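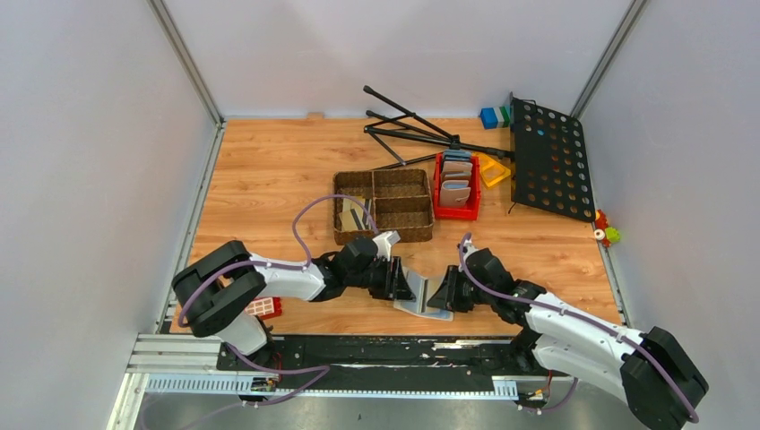 Magazin > Technik > Vermessung & Geodaten

Startseite Themen Heftarchiv Newsletter Suche

Wenn der Grundriss nicht zum Haus passt

Das Rathaus von Ullum hat 16 Pläne und keiner davon stimmt. Der älteste zeigt eine Treppe, die längst zugemauert ist, der jüngste einen Aufzug, der nie gebaut wurde. Als die Gemeinde im vergangenen Winter die Heizung erneuern wollte, gab sie deshalb zuerst ein Aufmaß in Auftrag. Den Zuschlag bekam das Ingenieurbüro Nikolovski.

Das Büro arbeitet mit Fotos. Zwei Leute gehen mit Kameras auf Stativen durch die Räume und nehmen jede Wand aus mehreren Richtungen auf. Eine Software sucht in den Bildern nach gleichen Punkten, rechnet die Standorte der Kameras zurück und erzeugt daraus ein räumliches Modell. Photogrammetrie heißt das Verfahren, und für Fassaden wird es seit Jahrzehnten genutzt. In Innenräumen galt es lange als heikel.

Wayne Garside leitet bei Nikolovski die Auswertung. »Eine Backsteinwand ist ein Geschenk«, sagt er. »Eine frisch gestrichene weiße Wand ist für den Rechner ein Loch.« Wo keine Struktur ist, findet das Programm keine Punkte, und wo es keine Punkte findet, rät es. Garside lässt deshalb Zielmarken kleben, in Ullum 13 pro Flur. In den Sitzungssälen reichten acht, dort hilft die alte Vertäfelung.

Schwieriger sind Fenster und Spiegel. Eine Glasscheibe zeigt je nach Standort den Hof oder den Raum selbst, und die Software baut im schlimmsten Fall ein zweites Zimmer hinter das erste. Im Trauzimmer ist das passiert. Die Mitarbeiter hängten den Spiegel ab und fotografierten noch einmal, diesmal am späten Nachmittag bei zugezogenen Vorhängen.

Gerechnet wird mit Pallon, einem Programm, das die Aufnahmen zunächst grob ordnet und dann Raum für Raum verfeinert. Früher setzte das Büro Prillent ein. Garside hat gewechselt, nachdem sich bei langen Fluren der Fehler von Bild zu Bild aufaddiert hatte — am Ende war der Gang leicht gebogen. Ganz verschwunden ist das Problem auch heute nicht. Zur Kontrolle misst das Team Strecken mit dem Tachymeter nach und zwingt das Modell auf diese Maße.

Sechs Millimeter Abweichung erlaubt der Vertrag mit der Gemeinde. Für Heizungsrohre ist das streng, für Einbauschränke eher großzügig. Im Erdgeschoss wurde der Wert überall eingehalten, im Keller erst im zweiten Anlauf. Dort ist es eng und dunkel, und der Putz bröckelt. Wer an der Wand entlanggeht, verändert sie.

Die neuen Pläne liegen seit Juli im Bauamt. Die alten werden weiter aufbewahrt, auch der mit dem Aufzug. Über die Leitungsführung im Obergeschoss wird noch verhandelt — zwischen Decke und Balkenlage ist weniger Platz, als der Heizungsbauer angenommen hatte.

16 Mal geteilt 8 Kommentare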